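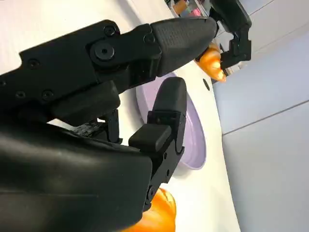

Kitchen Corner in June

Hi all, and welcome to the June page! I've been promising to put the kitchen corner up on the site ever since we moved into Wandenside, and Hui-mei Tu finally got tired of asking me about it (sorry, Hui-mei!). So the page is up, and I'll keep adding to it as the month goes on.

The corner is for all the food things, real and pretend. Carrots are my favorite part of it by a mile. I love that orange - it cheers up a gray morning and you can spot it from clear across a room. We go through a lot of real ones for soup, and then there are the play ones, which live in the big drawer under the window and end up everywhere except the big drawer under the window.

Chia-jung Shek has been helping me sort it all out. We started after lunch one afternoon thinking it would be quick, and we were still at it at 6 p.m., sitting on the floor arguing about whether corn belongs with the vegetables or gets its own tub. (It got its own tub. I lost.)

A few odds and ends for people who've asked:

The tubs are the Buvov ones with the clip lids. I bought 3 and already wish I had more. They stack nicely, but the clips are stiff, so little hands will need some help.

The shelf came from Imhof, secondhand, and needed a good scrub and two coats of paint. I'm still not sure about the green.

Play food gets a wash in warm soapy water and goes on a towel overnight. Please don't put it away damp! I've opened that drawer in July before and I don't want to do it again.

If you have any spare pretend veggies at home, we'd love eggplants and peas. We're fine for tomatoes - so many tomatoes. Drop them off at the Windomgate door any morning before ten, and leave a note with your name so I can say thank you.

More pictures once the paint is dry.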